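4.2 Recording your first bedroom set

This is the fun part! Once the gripper is paired, you can gather real examples in any room you like, and the Ulport software sorts them for you.

1. Open the jaws fully and hold still until the tone sounds.
2. Move in at an easy pace and close on the towel.
3. Lift, carry it to the basket and let go.
4. Press Save, then change the fold or the spot and go again.

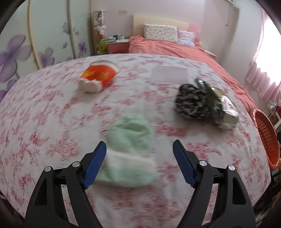 Aim for 200 takes per item. Variety matters more than polish – a slightly clumsy grasp is still worth keeping, and the model learns a surprising amount from it.

Note: leave the other things on the bed where they are. Clutter makes for better examples.

Caution: keep your free hand clear of the finger joints. Rest for 5 minutes if your wrist begins to ache.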